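**Tiles, grout and a wet October: notes from the Hirkow members' newsletter**

2023-10-03

The bathroom and kitchen evening went well, and several people have asked for the main points in writing. Niloufar Amini gave most of the talk and has checked what follows. Any mistakes left in are mine.

She began with small tiles, as most of the questions sent in beforehand were on those. Mosaic is sold on sheets, usually with a mesh backing, and people buy it thinking the sheets will save them time. They do save time on a flat wall. On a wall that is out of true they make things worse, as every dip shows up as a line of tiles catching the light differently. Her advice was to put a long straight edge against the wall before ordering anything. If you can slide a pound coin behind it in more than a couple of places, get the wall skimmed or boarded first.

Josefina Gaete asked if you can tile over old tiles. You can, if they are sound and the wall can take the weight. Tap each one with a knuckle and listen for a hollow note. Josefina did this at home and found 19 loose ones behind the bath, so hers are coming off.

On random mixes, Niloufar said the ready-mixed sheets are rarely as random as people hope. The same sheet is repeated, and once you have four or five up you start to see the pattern. Turn every other sheet the opposite way up and swap a few single tiles between them with a sharp knife. Lay the lot out on the floor first and go and have a cup of tea before you look at it again. Dark tiles tend to gather in clumps if you do it in a hurry.

Small mixed tiles, with large dark panels beside them in the first two:
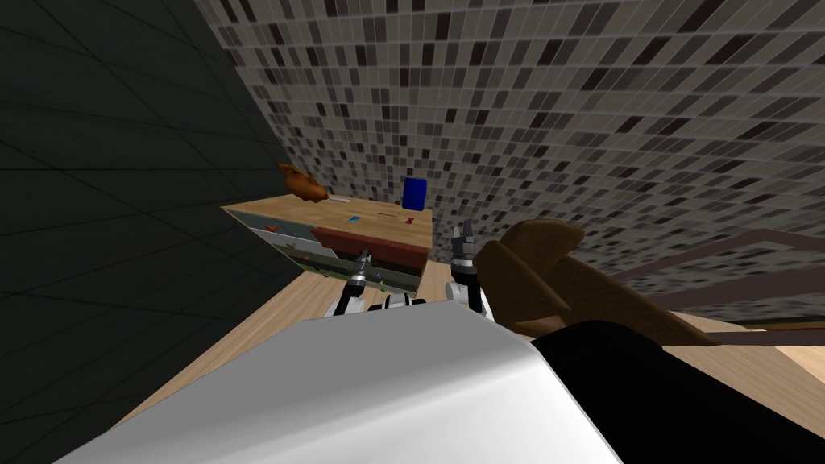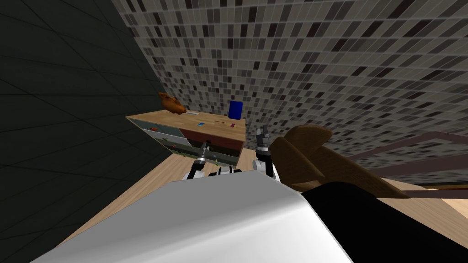
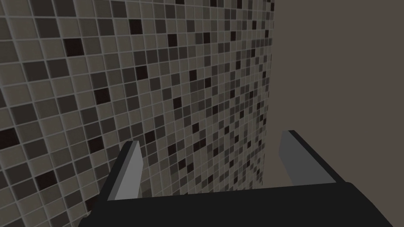 Grout took up the second half of the evening. The smaller the tile, the more grout you are looking at, and on a mosaic wall it can change the colour of the whole room. White grout behind a cooker will not stay white. A mid grey is the safe choice for a mixed wall. It hides splashes and doesn't draw a net over everything the way white does with dark tiles. Buy one bag more than you think you need, all with the same batch number, and write the number on the inside of a cupboard door.

Zbigniew Ostrowski disagreed about grey. He has used a cream grout in three kitchens and says it has aged well in all of them. Niloufar's answer was that his kitchens all face south. This went on for a while and was not settled.

A few shorter points:

- Mix grout with cold, clean water and let it stand for as long as the bag says before stirring it again.
- Work in patches you can reach without moving your feet.
- Wipe diagonally across the joints with a sponge that is barely damp. A wet sponge pulls the grout out.
- Leave the corners and the line along the worktop free of grout. Those want silicone.
- Fill the bath before you seal round it, and leave it full until the silicone has cured.
- Keep the leftover tiles. You will not find the same ones in five years.

Several members wanted to know about mould, and the answer was mostly to do with air. A fan that runs on for a quarter of an hour after a shower will do more than any spray. If the fan is noisy people switch it off, so spend a bit more and get a quiet one. Nermin Aydoğan reads the damp meter in her flat every morning and brought her notebook along. With the window shut after a shower it showed 89, and with the fan on and the door ajar it was down to 81 by the time she had finished breakfast. She would like it lower still and is going to try a longer run-on time.

**Tool loans**

The wet cutter is back from repair and can be booked again. Please empty the water tray before you return it - last time it came back full and somebody's car boot suffered. The hire charge stays at £9 a weekend, and you will need to buy your own blade if you are cutting porcelain. The two large suction lifters are out until the end of the month. The long spirit level is missing. If it is in your shed, please just bring it back.

**Next meeting**

Ksawery Szczepańska will talk about hanging internal doors in old houses, including what to do when the frame leans. He'll bring a door and a set of hinges so that people can have a go at cutting a recess. Bring a sharp chisel if you own one. Same room, same time, and the side entrance will be open as the front steps are being relaid.

Subscriptions for the winter are due by the end of October. Cash or bank transfer are both fine, with your surname as the reference.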